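Subject: Re: [wordlist] dialect entries, where do "dinner" and "tea" go
Date: 2022-04-17

Sorry for the slow answer, was away and then the mail piled up. Quick replies inline, will do the longer ones when I get a proper evening.

> On the headings for meals: I have put "dinner" under midday meal
> and again under evening meal, with a cross reference both ways.
> Same with "tea", which now turns up in 2 places as a meal and once
> as a drink. Is that too much? The old printed list only had it
> once and people managed. Also what do we do with "piece", "bait",
> "snap" and so on. Are those food or are they a time of day?

No, not too much. Put it everywhere somebody would look. The old list had it once becuase the old list ran out of paper.

"Bait" and "snap" I'd file under food carried to work, and then a pointer from the break itself. My grandfather said snap for both, the thing in the tin and the time you sat down to it, and I doubt he ever noticed there were two senses. "Piece" is harder. In my notes it's always bread with something on it. If anyone has it meaning the break, send the sentence, not just the word.
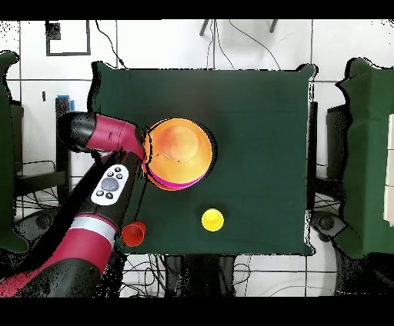
Which brings me to sentences. We now have 893 slips typed up and a fair number are just a word and a meaning. No place, no speaker, no sentence. I can't do much with those. "Mardy, sulky" tells me what I already knew. "She's been mardy since breakfast" tells me you can be it for a morning, and that it goes after "been". Please, please send the sentence. Even a dull one.

> Second thing. Do we want made up family words? I have a whole
> envelope of them and some are lovely but I don't think anyone
> outside one kitchen ever said them.

I was against and have changed my mind, a bit. Wenutside is the one that did it. Came in from a reader who swore it was only her and her sisters, meaning to go out of the house for no reason ("I'm off wenutside"). Obviously "went outside" run together by a small child. Then a second slip came in with the same thing, different county, no connection we can find. So is it a word? Two families isn't much of a speech community. But I wouldn't want to have thrown the first one away.

Iludow is the other kind. One family, one house, means the draft under a door. No idea where it comes from and neither have they. I'd keep it but in a separate section at the back, marked as family use. Say up to 30 of those, no more, or the back will be longer than the front.
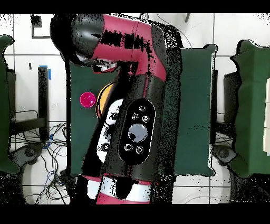 Alfie Nuttall wrote to me off list that he'd leave them out altogether, on the grounds that a word needs at least one stranger to understand it. He also thinks that once you print them people will start sending in things they thought up on the bus. Fair point, and I've had one already I'm nearly certain was thought up on the bus. Still, I'd sooner mark a doubtful one as doubtful than guess.

On spelling: please don't respell to show the accent unless the spelling is the only way to tell two words apart. "Watter" for water, no. Just write water and say how it sounded in the note. Otherwise the alphabetical order goes to bits and we get the same word in three places. I spent most of an evening merging "nowt", "nout" and "nowght" and I'm not doing that agian.

Still to sort before June:

the weather words, which overlap horribly (drizzle has 33 slips on its own, half of them the same)
whether "starved" meaning cold goes with cold or hungry. I say cold
names for left-handed people, some of which are rude, keep them in with a label
the Ghasemi slips, which are in beautiful handwriting and all undated
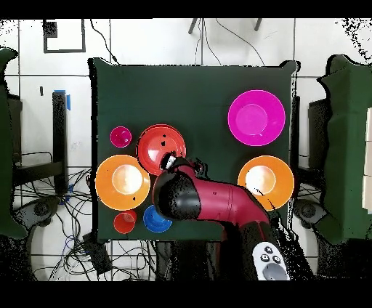
Alfie Nuttall

PS from me too as it's going round with the same message. I've got the weather slips here and will make a start, but could whoever has the second box of "rain" please say so. If you've got duplicates don't bin them, put the places together on one slip and keep both speakers. And I still say leave out the family words.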